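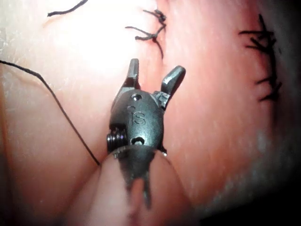
## Suture practice, a thread

**1/** Monday night, me and the pink tissue again. Black sutures all over it and I still want to redo half of them!

**2/** Soledad Echevarría got me into this back in May. She said do two rows a night and quit before you get grumpy. I never quit before I get grumpy.

**3/** My big problem is tension. I pull way too hard, the edges pucker up, and then I have to snip it and start over (so much snipping).

**4/** Iolanda Assunção told me to look at the spacing first and the knots second. Tried it tonight, and ok, my spacing is all over the place.

**5/** Black thread on pink is so much easier on the eyes, btw. I did a week with a pale one and kept losing the tail.

**6/** Anybody have a favorite way to keep the first throw from slipping? Tell me, I'm going back in tomorrow after dinner.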